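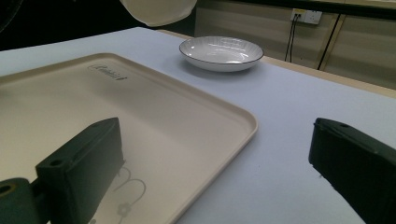

Mohammed-Awal thinks the tray runs should be scored separately from the bowl runs, and after reading back through the logs I agree with him. His point was that a tray gives the policy a straight edge to line up on and a bowl gives it nothing but a curve, so pooling the two hides whichever one is failing.

2026-06-24

Work today: handheld gripper demos, tray and bowl layout, collected for the Kinico policy. The question is still whether demos recorded by hand at the table carry over to the arm without any arm demos mixed in.

Setup. Beige tray on the near side, white bowl behind it, lavender covering on the table. Both fingers stay in view for the whole approach. I want that in every demo from now on, because the model reads the gap width off the fingers and we have no other signal for it on the handheld unit.

Split for this round: 100 demos, tray and bowl tagged apart. Start poses drawn from the Zukby script. I changed the script so it no longer repeats a pose within a session. Old sessions did repeat, and I have not gone back to clean them.

What I noticed while collecting:

My approach speed drifts. By the end of a session I close in faster and the last part of the path gets short. Resampling by distance instead of by time takes care of most of it — the trajectories from early and late in the session overlap much better once that is done.

Shiny surfaces are still a worry. Tracking dropped out in three demos, all on bowl approaches. I threw those out and recorded replacements. Could be glare, could be me turning my wrist too quickly. Not enough cases to say.

Latency. The offset between the image stream and the pose stream was set in October and has been left alone. Teodoro re-measured it this afternoon and got a value two image steps away from ours. That is large enough to matter at contact. I have put his number in the config and kept the old one in a comment.

Training started on the Aquino machine at the end of the day, five seeds. Evaluation on the arm will use the same layout, then the tray turned sideways, then the bowl moved in front.

To do:
- rerun the October baseline with the new offset, otherwise the comparison is worthless
- tray and bowl success reported in separate columns
- ask Trunolville for the spare finger pads

Comments

Teodoro Samonte: Check the offset again after a cold start. Mine was measured with everything warm.

Mohammed-Awal Issahaku: Please keep the dropped demos somewhere. I want to look at wrist rate on those.

Teodoro Samonte: Seed 2 is up and running, the others are queued.

Contact the notebook admin | © 2026 Kinico | Back to top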